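Hudstead Robotics Shop – Button Bench Gallery
Posted 2 July 2025

These pages go with the bench rules Kerstin Engström and Sixten Sjögren wrote up in May for everyone who runs an arm at Hudstead. The full rules have nine sections and are kept in the Kristiansen binder by the door. Gallery entries cover the parts that newcomers ask about most.
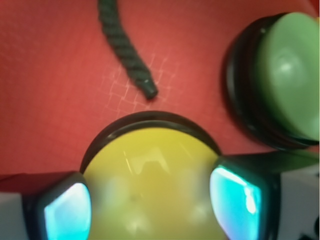 Who signs off a bench before a run?
The shift lead does, in the log, and the entry is good for that bench only.

Rule 4, approach to a button. Fingers open, one on either side of the cap. Stop there and check the position before going any further – the yellow and green buttons on the red surface follow the same rule.

Rule 6, loose items. Rope and cord stay clear of the buttons and the fingers. If a piece moves during a run, pause the arm before reaching in.

Speed near the bench is limited to 40 mm per second. Changes to that limit go through Marlina Ngau, in writing.

Bench log: form 475. Corrections to this page: Tormod Viklund, Room 9.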